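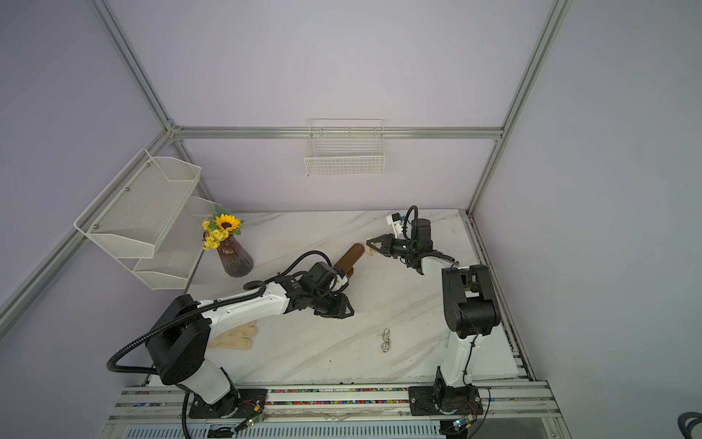 I have been on a wire basket kick since March, and I think I can finally write about it without getting too worked up.

It started with the table in my back room. You know the kind of table I mean. It's the flat surface closest to the door, so it catches everything: mail, batteries, the tape measure, a single sock, the keys to a bike lock I don't own anymore. I'd clear it off on a Sunday night and by Tuesday there would be a fresh layer. I tried trays. I tried a nice ceramic bowl, and the bowl filled up and then things started piling up around the bowl, like it was a campfire.

What finally got me moving was losing my spare keys for most of a week. I checked coat pockets, I checked the car, I checked the freezer (don't ask, I once found a library card in there). They were on the table the whole time, under a catalog.

So I went up the wall. White mesh wire baskets, the plain ones. I like the two-tier kind for a side wall, with one basket above the other, and then a single basket on the back wall over the middle of the table. White wire against a soft lavender gray looks so good to me! It almost disappears. I had considered black wire because I found a set at the Isberg outlet for less money, but black would have made the corner feel like the inside of a bike shop, and I wanted it light.

A few things I learned the hard way about hanging them.

Hang them empty and leave them empty for a day or two. I know, I know, the whole point is to put stuff in them. But every time I've filled a basket the minute it went up, I filled it with whatever was closest, and that's just the table again, only vertical. An empty basket makes you think a little. What do I reach for standing right here? For me it's gloves, keys and scissors. It is not the warranty for the toaster.

Measure from the table up, and then hold something tall underneath before you make any holes. I used a vase. Good thing too, because my first pencil mark would have put the bottom of the basket right in the flowers.

Use real anchors. The two-tier one came with screws so short I laughed out loud. I got a pack of 30 drywall anchors from the hardware place on Brommont and used six of them, so if anybody local needs drywall anchors, come see me.

Now, the surface. I love a marble pattern and I will not be talked out of it. White with the veining, bright, easy to wipe, and small things show up on it. A silver keychain with all those little linked rings is exactly the sort of thing I'd lose on a brown desk. On white marble-patterned tabletop I can find it from the doorway. My old table was a dark walnut color, and pretty as it was, it swallowed things whole. I sold it through the neighborhood list to a couple furnishing a place over in Larnow and I hope they own brightly colored keys.

Gloves are my other weakness. Beige work gloves, to be exact. They are the same color as everything else in my garage, so they go missing out there constantly, and I've started keeping a pair indoors. They look a bit scruffy next to marble and I've decided I like that. It keeps the corner from getting precious. Someday they'll go in the lower basket. I've been saying this for weeks and they still mostly lie on the table, so take my organizing advice with that in mind.

And then the flowers. OK, let's talk about fake flowers, because I know some of you have feelings. I used to have feelings too! I held out for years. But that back corner doesn't get enough light to keep anything going, and I've sent a fern and two pothos to the compost trying to prove otherwise. Do you know how hard it is to kill a pothos?

So, artificial. What changed my mind was going for something cheerful and not trying to fool anybody. One yellow sunflower, some clusters of little yellow blooms, green leaves to fill in around them, done. I think people go wrong by buying a giant bunch of everything. One big flower and a supporting cast is plenty. Bend the stems a bit, since they come out of the package straight as pencils, and give the leaves a rinse every so often because dust is what really gives them away.

The vase matters more than the flowers, if you ask me. Go dark. A dark purple ribbed glass vase with yellow on top of it is about my favorite color combination in the world right now, and dark glass hides the plastic stems, which is the least convincing part of any fake flower. The ribs catch the light nicely too. I'd been looking at one in the Chareonsuk catalog (item 2071, which I can recite from memory, that's how many times I put it in the cart and took it out again) before I gave in. They also had it in amber, item 1727, and I went back and forth for ages. Amber with yellow flowers turned out too much like honey mustard in my head. Purple it was.

Put the vase in a back corner. I had mine front and center for a while and knocked it with my elbow over and over. In the back corner it gets some height going behind everything, the middle of the table stays open for whatever you're doing, and you can set things down without playing chess around a sunflower.

Things still on my list: a hook under the two-tier basket for the keys, so they have a home that isn't the middle of the table. A liner for the single basket, since mesh and small items don't get along and I've already had a pencil slide out and roll behind the radiator, where it lives now. Maybe one more basket on the other side, but I'm making myself wait until the ones I have are earning their keep. I'd like to see a bare basket on the wall for a month and be fine with it.

If you've got a good trick for keeping wire from scuffing the paint, please leave it in the comments. I've tried the little felt dots and they slide down the wall by the end of the week. Someone at work suggested clear bumpers, the kind for cabinet doors, and I'm picking some up on Saturday along with the hook.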